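Provley: a word list of small-town shop signs

README, last touched March 11, 2024

Hello! I'm Adelino Lobo and I collect the wording on shop signs. Provley is the list that came out of it, mostly from walking up and down Graltport with a notebook when I should have been doing the shopping.
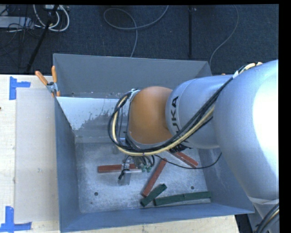 I started with the high street and the two lanes behind the fish market, and then my sister got interested and did the harbour end, so the coverage is a bit lopsided (lots of chandlers, hardly any hairdressers, sorry). There are 300 signs in the list at the moment. I typed every one of them in by hand, so if you spot a daft spelling, check it against the notes column before you write to me, as plenty of the daft spellings are on the signs themselves and I was very careful to keep them!

What's in the folder

signs.csv is the main list, one sign per row.
streets.csv has the street names, old and new.
notes.txt is me rambling. Read it if you like that sort of thing.

Columns in signs.csv

id: a number, no meaning to it
wording: what the sign says, capitals kept as painted
trade: my best guess at what the shop sells
street: matches streets.csv
made: painted, carved, plastic or other
notes: anything odd

Line breaks on a sign are written as a slash. If a sign has a real slash in it I've put two, and only the tyre place does that.

Things to watch out for

The trade column is the weakest bit. Prins has a sign that says "Prins & Daughter, Everything" and I put it under hardware, mainly on the strength of the buckets outside. Adik is down as a café but sells lamps as well. Up to 20 of the rows are shops that have closed since I wrote them down, and I've left them in on purpose, with "shut" in the notes.

Ghost signs (the faded ones high up on brickwork) are in there too. I've used square brackets for letters I had to guess. There are 12 of these and I'd love a second opinion on the one over the old bakery, which I read as "[H]ovells" in February and as "Lovells" the next time I went past.

Changes in version 2

Added the harbour end. Split "made" off from notes. Fixed the apostrophes, which my spreadsheet had been turning into curly ones behind my back.

Using it

Help yourself. Put it in a quiz, a poem, a dissertation, whatever you fancy. A mention of Provley would be nice, and if you make something with it please send it over, I do like to see!

Still to do: Station Road, and the upstairs windows on Cooper's Lane.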